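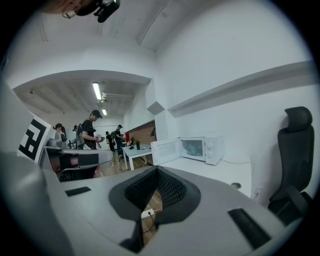

Gripper build FAQ

I get the same messages every time I post about the hand-held grippers, so I've put the answers in one spot. I build these at the Brevasdale shared workshop, mostly in the evenings, and I'll add to the page when something new comes up.

What are they for?
You squeeze the gripper, do a chore with it, and the recording gets used to teach a robot arm the same move. My project is called Fikbridge and right now it's all kitchen stuff. Microwave doors, mainly!

What did a pair cost you?
$149 in parts, plus the filament I already had on the shelf. My first pair ran to $209 because I ordered the wrong bearings (twice, ugh).

Do I need my own 3D printer?
Nope. I use the shop's. The finger pads are the slow part, and I'd print a spare set while you're at it.

Why the honeycomb mesh on the fingers?
Grip, plus a bit of squish. I started with solid pads and mugs just slid right out of them.
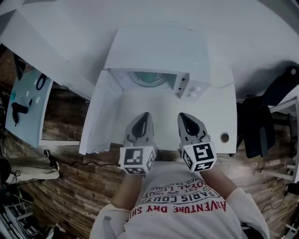
Are two hands really worth the trouble?
For a microwave, I think so. One hand can steady the door while the other one goes in with the plate, and you'd be surprised how often you want that. But build one first and get comfy with it before you make the second.

What's with the black-and-white squares?
They're markers, so the software can work out where each hand is. Print them matte. I laminated my first batch and the glare from the ceiling lights drove me nuts.

How many recordings do you have?
828 so far, and I threw out 43 of them for bad tracking. Those were nearly all from one evening when I'd stuck a marker on sideways and didn't notice until I got home.

Which files should I download?
Get the Kushwaha finger set, the newer one with the longer slot. The old Gridavcombe files still work but the screw holes are tight, so you'll be drilling them out.

Can I come try them?
Sure! I'm usually in after 6 p.m. Send me a note first so I can charge the batteries.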